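Writing handling rules for mixed paper: notes on a working draft

May 25, 2018 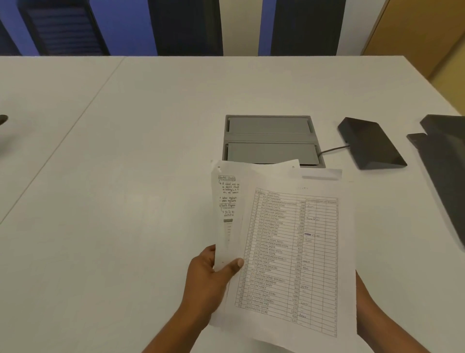 Two hands, one small stack: a page of handwritten notes on electric circuits with a printed shop list.

I have spent most of the spring on the fourth draft of our internal rules for paper handling demonstrations. By that I mean the sessions in which a person does a job with their hands, a camera at head height records it, and the recording is later used to train an arm to do something similar. Tegwen Cadwaladr asked me to put the reasoning somewhere more readable than the change log. This is an attempt.

The rules cover loose sheets, stapled sets and small stacks up to 30 sheets. They don't cover bound books, envelopes or anything on a roll. Card over 200 gsm is treated as a separate material and has its own page, most of which I would also like to rewrite.

Scope of "paper"

The first draft assumed clean A4 from a fresh pack. It was easy to write and nearly useless. Paper on a real desk has been folded, punched, written on and put on top of other paper of a different size. The stack above is a fair case: at least two sheets, the handwritten one folded or bent so that it shows as a tall strip over part of the printed one, and a punched hole near the edge of each. An arm trained on flat blanks has no reason to expect an overlap like that, or to treat the strip and the page as separate things.

Rule 2.1 therefore now reads: "Material shall include used sheets. Folds, holes and handwriting are acceptable and shall not be corrected before recording." Gemma Pace objected to "shall include" on the grounds that it gives no proportion. She is right. We left the proportion to the session plan, where it can be changed without reissuing the document.

Grip

Our early text told people how to hold things. It had a preferred grip, a permitted grip and a list of grips to avoid. When we reviewed 159 clips against it, the main finding was that people who had read the list moved slowly and looked at their fingers. Those who hadn't read it picked the paper up.

The present wording is shorter. The thumb should press on the face of the sheets with the fingers behind, where this comes naturally, and the second hand may support an edge or a corner. Both hands should be in view for as long as the task allows. That last clause matters. With papers held up towards the head, the supporting hand is often mostly behind them, and the picture on this page shows it well enough: on the right, only part of the forearm and wrist can be made out. Draft two would have failed it. Draft four accepts it, provided that the hidden hand is marked as occluded in the labels and not guessed at.

I would draw attention to the difference between "occluded" and "absent". In the old label set these shared a code. A hand hidden by the work is doing something, often something the arm will need to copy. A hand out of view may be doing nothing at all. Anyone still using the Prukov label template should check which version they have, as the shared code persisted there until December.

Surface

Section 4 asks for a plain tabletop with even colour. White is permitted but not preferred, because white paper on a white table gives a weak edge and the segmentation suffers for it. I argued for a mid-grey mat. Tegwen argued that offices have white tables. We kept white and added a contrast check at the start of each batch.

Cable boxes, lids and joints between table sections are not to be covered. This was contested for longer than it deserved. The case for covering them is that a sheet can catch on a lid. The case against is that a sheet can catch on a lid, and the arm should meet this during training. Cables may stay on the table if they are outside the reach of the task. If a cable crosses the working area it is moved before recording starts, never during.

Readable content

This is the section I would ask other people to steal. Paper carries information, and a camera close enough to see a fingertip is close enough to read a good deal of print. Lists of names beside amounts are the usual problem. In the stack here the printed table has shop names in capitals with a column of figures next to them, pen marks beside those, and much of it can be read without any effort.

The rules now require the following.

5.1 Any sheet with readable names, amounts or account numbers is logged by type before use. The log records "printed list, business names, amounts" and does not copy the content.

5.2 The person responsible for the sheet confirms in writing that it may appear. Verbal agreement is not enough.

5.3 Where confirmation is missing, the sheet is withdrawn. Blurring afterwards is not an alternative, as it removes the texture that the recording was meant to capture.

5.4 Personal home addresses, medical papers and identity documents are excluded in all cases.

5.5 Study notes and similar handwriting are permitted, subject to 5.2. Handwriting is useful. It is irregular, it changes direction and it doesn't line up with the edge of the sheet.

The Cokden reviewers wanted 5.3 relaxed for low-resolution copies. I have asked them for a resolution at which they would be content to have their own bank statement shown. No figure has been received.

Duration and rest

Continuous recording is limited to 8 minutes, followed by a break away from the table. The limit comes from shoulder fatigue when paper is held raised. Böttcher's site uses a longer interval for table-level sorting, and I have no objection to that, but it should not be carried over to lifted work.

Open points

The separation test in annex B still assumes sheets of equal size. It needs a case for a narrow sheet over a wide one, with the narrow sheet folded.

"Small stack" is defined by count only. Thickness at the edge would be better for used paper, where a fold can double the height at one side. Gemma has a gauge on order from Marurdale.

The contrast check has no pass value. At present two people look at it and agree, or don't.

Comments on draft four are open and should quote the rule number. Comments on the typeface have been noted.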